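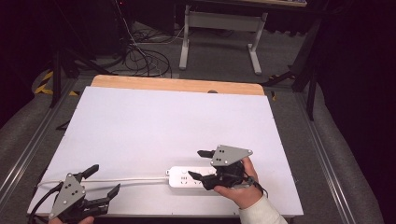
From: Ottar Westerberg
To: berge-users
Subject: Re: Fondska 700 import, duplicate keys after the February update

On the Berge list, Bendik Hellström wrote:

> After the update our nightly import into Fondska stops at record 400
> with "duplicate key in holdings". The file comes out of Plernent
> and hasn't changed in layout. If I split it into batches of 100
> the first three go through and the fourth fails. Has the key
> rule changed, or is my export at fault? I would like to avoid
> rebuilding the index, as it takes most of a night here.

Bendik,

The key rule has changed. Up to the last release the holdings key was built from the shelf mark and the copy number. It now uses the shelf mark alone if the copy field is blank, where it used to put in a zero. Two blank copies of the same title therefore collide. The batch size has no bearing on it. Your fourth batch simply holds the first such pair.

You can check this without running the import. Sort the export on shelf mark and look for repeats with nothing in the copy column. Spaces count as blank, so trim the column first. Plernent pads it by default and most people leave that on.

You do not need to rebuild the index. The import rolls back the failed batch in full, and the three that went through are sound. Do the following in order.

1. Stop the nightly job and wait for the lock file to clear. Do not delete the lock by hand.

2. In the export profile, set the copy field to "fill" with a value of 0. Leave the other fields as they are. If you also feed Zinasel from the same profile, save this under a new name, as Zinasel reads a zero as a withdrawn copy.

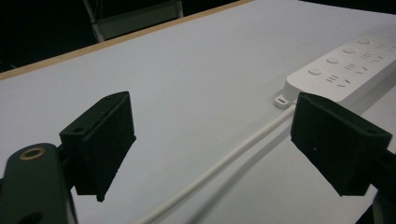
3. Export again and compare the record total with the old file. It should be the same. Then number the repeated copies by hand, starting at 1.

4. Run the import with the check-only switch. It writes its report to the log directory, sorted by key.

5. If the report is clean, run it for real from the fourth batch and put the nightly job back.

One thing I have not tested is a shelf mark with a trailing full stop. The old release stripped it before building the key. I can't find that step in the new code, so you may see a few records come in twice under slightly different keys. Please post the check-only report if so, with the lines either side of the clash.

Ottar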